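Visit report: open afternoon at the Lorente works, Skelstead

The Lorente building stands at the lower end of Skelstead, between the canal and the old goods yard. The date over the gate is 1894. It was put up as a button works and has been in the hands of the present firm since the button trade left. Visitors are admitted once a year, in July, on application. Our party joined the two o'clock tour, led by Visitación Collado, who runs the pattern shop.

Lorente makes fitting boards, sorting trays and peg sets. The boards go to training workshops, to hand therapy departments and to firms that want to test how well a part goes into a hole. Most of the catalogue is under the Jalonness name. A second line, Vurnora, covers the smaller sets sold to schools.

Pattern shop

The tour starts on the first floor. Every board begins as a drawing at full size, and the drawings are kept flat in steel cabinets along the north wall. The current register runs to 248 layouts, of which 47 are still made to order. Collado laid several out on the bench. The older ones are crowded, with pockets set close to the border and hardly room for fingers. The later ones are plainer, and the outlines are drawn heavier so that the home of each part can be read at arm's length.

Clearance between peg and pocket is fixed at this stage. Lorente offers 4 grades. The loosest lets a peg fall in under its own weight if it is held upright. The tightest needs the peg to be square to the board before it will start, and two of our party failed with it at the first attempt. Both had the peg leaning towards them. The usual remedy, we were told, is to lower the elbow.

Cutting and finishing

The cutting room was running at half strength for the afternoon so that conversation was possible. Blanks are cut oversize, left for a week to settle and then trimmed. Pockets are cut after trimming, never before. Edges are broken by hand with a small scraper, a job that takes longer than the cutting. A sharp edge on a pocket marks the peg, and a marked peg gives a false reading on the tighter grades.

Pegs are turned or moulded according to size. Length is checked against a stepped block and diameter with a pair of ring gauges, one of which must pass and the other must not. Rejects go into a bin by the door, and a handful were passed round. The faults were hard to see: a slight waist halfway down one, a flat on the rim of another.

Colour is a matter of some debate in the firm. Older sets were supplied in mixed colours, one to a shape. Buyers complained that people were matching by colour and paying no heed to size, and single-colour sets are now the more common order. Wooden sets are still made for one customer.

Layout room

Soo-ah Tak took over for the last part of the tour. Her room is on the ground floor at the back, and finished layouts come to her before release. The points she looks for are the order in which parts can be placed, whether a part already standing gets in the way of the next, and whether the outlines are legible from both sides of the table.

Her general rule is to leave tall parts until last. On a board with a round part at the far edge, it is worth placing that one early, while the near side is still clear to reach across. Where two slots lie side by side the gap between them matters more than the fit. Too narrow, and the first peg in becomes an obstacle to the second. She also asks for spare ground on every board, so that a part can be stood down and taken up again at a better angle. Parts laid on the table beyond the board tend to roll.

Someone asked about parts with a knob or a cap. These are easier to lift and harder to turn, according to Tak, and a set should contain both kinds.

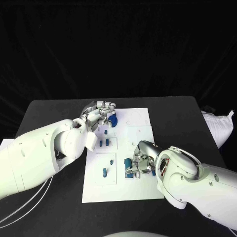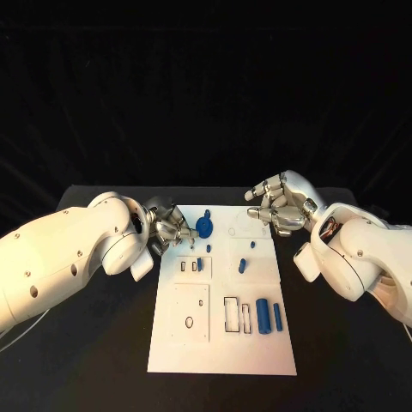

White board and blue parts, layout room, Skelstead.

The tour closed at a quarter past four in the packing room, where back-numbered sets can be bought at a reduced price. Parking is in the goods yard only. The stairs to the pattern shop are steep and there is no lift, and anyone unable to manage them should say so when applying, as the drawings can be brought down.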